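Folding a Flannel or Plaid Shirt on a Desk or Table

Filed under: Laundry and Linens
Last revised Jul 3, 2022

A work table or desk is a better folding surface than a bed. A mattress gives under the hands and the creases come out soft and uneven. A desk is flat, firm and usually close to the right height. The method below is for woven shirts in plaid or check, long or short sleeved. Knits are covered on a separate page.

Surface

Clear a space at least as wide as the shirt with both sleeves out. For most adult sizes, 40 inches is enough. If the desk is in use, push small items to the back and side edges and move cables out of the folding area. Cups and open drinks go on another table. Two desks pushed together work well, but keep the cloth off the seam between them, as a button can catch there.

Wipe the surface with a barely damp cloth and let it dry. Bare wood with a worn finish can snag brushed flannel. Run a palm over it first. If it feels rough, lay down a pillowcase.

Height

The surface should meet the body a little below the elbow. On a lower desk, stand back slightly and lean from the hips. Long sessions at a low desk are hard on the lower back, so fold in batches and put each batch away before starting the next.

Squaring the cloth

Plaid has one advantage over plain fabric. The lines show immediately whether the cloth is straight. Pick one stripe near the center back and one crosswise stripe below the armholes. When both run straight, the shirt is square and the folds will land evenly.

1. Button the collar button, the third button and the last button.
2. Lay the shirt face down with the hem toward you.
3. Take one side edge in each hand at the same stripe.
4. Pull outward with light, equal tension, then set the cloth down. Do not drag it.
5. Smooth from the center toward the sides with flat hands. Repeat lower down until the rumples are out.

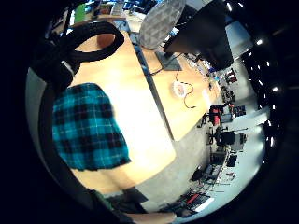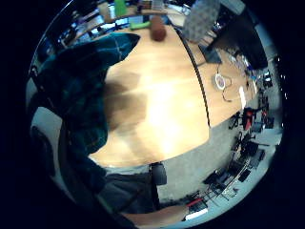
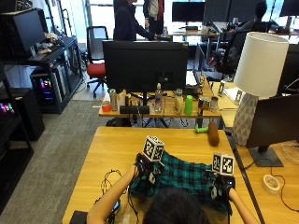
Plaid cloth on a light wood desk.

If a ridge keeps returning in the same place, check underneath. The usual cause is a front placket that has rolled over or a pocket flap folded the wrong way. Lift the side edge, flatten the layer below and lay the edge down again. Pressing harder from above only sets the ridge.

Folding

1. Fold one side in toward the center back. The fold line should follow a single lengthwise stripe from shoulder to hem.
2. Turn the sleeve down along the same line so that the cuff points at the hem. Keep it inside the outer edge.
3. Repeat on the other side. Use the matching stripe so both folds are the same width.
4. Turn the hem up 2 inches. This takes in the curve of the shirttail and gives a straight edge.
5. Fold the lower half up to just below the collar, then turn the shirt over.

For a deep drawer, fold in thirds at step 5. For a shallow shelf, fold in half. The Distero shelf divider listed on our storage page is set for halves. Thirds will stand too high under it.

Folding board

A board is optional. It speeds up large loads and makes little difference for a few shirts. The Wimavero board is 23 inches long, and shirts with long tails need the hem turned up before the board goes on. A piece of stiff cardboard cut to the width of the drawer does the same job.

Lighting

Dark checks hide wrinkles under overhead light. A lamp placed to one side, low and at an angle to the cloth, throws a small shadow along each crease. Strong light from directly above can also put glare on a pale tabletop and make the hem harder to see.

Storage notes

Stack no more than eight flannel shirts. The lower ones take permanent creases after that. Place the folded edge toward the front so one shirt can be drawn out without disturbing the rest. Shirts put away after the cold season should be washed first and fully dry. Refold them once before December, moving the fold lines over by one stripe, so the cloth does not fade or wear along a single crease.

Related pages: Knit Tops and Sweaters; Pillowcases and Flat Sheets; Fovach Drawer Liners, Cutting to Size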